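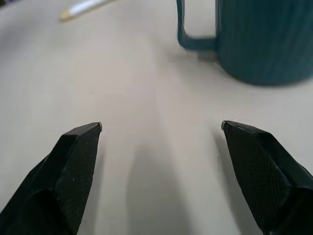 Does a countertop water filter pitcher need a new cartridge every month?

Most don't, and the Karam certainly doesn't. In a two-person kitchen on city water, ours was still doing its job at 60 days.

Karam 10-Cup Pitcher, by Loltura
Sold with 2 cartridges. Lid, reservoir and handle included. Dishwasher safe on the top rack, except the lid.

We sell this pitcher, so take what follows with that in mind. We also sell the Stellier, which costs more, and we'd make more money if you bought that one. Read on before you do.

What it does
The Karam takes the chlorine taste out of tap water. It does that well. If your water tastes like a swimming pool, you will notice by the first full glass. It also catches grit and the odd flake from old pipes.

What it doesn't do
It does not soften water. Your kettle will still get scale. The box says "mineral balanced," and we asked Loltura what that meant. The reply was two paragraphs long and we still couldn't tell you. It is not made for well water, and it will not make unsafe water safe. If you are under a boil notice, boil the water.

The box also says "crisper, livelier taste." We tried it side by side with the Stellier, both chilled overnight, and couldn't pick one from the other. Cold water tastes good. Some of the credit given to pitchers belongs to the refrigerator.

About that indicator light
The light on the lid is a timer. It doesn't test anything. It starts counting when you press the button and turns red on schedule, whether you have poured a hundred pitchers or gone on vacation -- so treat it as a reminder to think about it. Slow flow is a better sign. So is the chlorine taste coming back.

Fit and handling
Full, it's heavy, and the handle is a little narrow for large hands. It fits a standard refrigerator door shelf, but check yours if the shelf has a high lip. The lid flap can stick when new. The reservoir takes a while to drain, and if you pour too early, unfiltered water can slip over the front. Wait for it.

Cartridges
Karam cartridges fit the Karam and the older Edavia pitcher. They do not fit the Stellier, whatever the marketplace listings claim. We have had plenty of returns over this. Soak a new cartridge for 15 minutes and throw out the first two fills, which may be gray with carbon dust. The dust is harmless but it looks awful in a glass.

Ratings
The maker's page shows 2,753 reviews and a very high average. A good many of those were left within days of delivery, when any filter works. We give more weight to the ones written after the second cartridge, and those are kinder about the taste than the lid.

Should you buy it?
If you dislike the taste of your tap water, yes, probably. If you already like it, save your money -- no pitcher is going to change your life. Fill a clean jug from the tap, leave it in the refrigerator overnight and try that first.

Returns accepted on unopened pitchers. Opened cartridges can't come back.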